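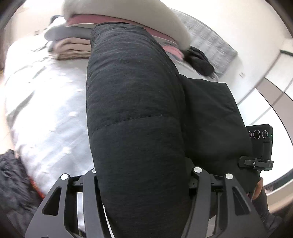 H. Toivonen

Home Issues Authors Search

3.2 Folding by hand-held gripper

We were fond of the jacket task from the start, perhaps more than it deserved, and it took up most of June. Puffer jackets are awkward things to teach: the padding springs back, the sleeves wander, and a grasp that suits a shirt will often slide along the quilting. Figure 1 shows the tool closed on a rolled section of a black quilted jacket, with folded clothes stacked on the bed behind it.

The people showing the task worked in ordinary bedrooms and were asked to take their time - a slow, slightly fussy demonstration served us far better than a brisk one. We gathered 1373 demonstrations in the Kendero set and kept 1075 for training, having put aside those with lost tracking. A further 173 were recorded by remote control on the Vornine arm, which our helpers found a good deal more tiring, bless them.

Figure 1. Hand-held gripper closed on a padded part of the jacket. The small module with three lenses is mounted on the right side of the tool.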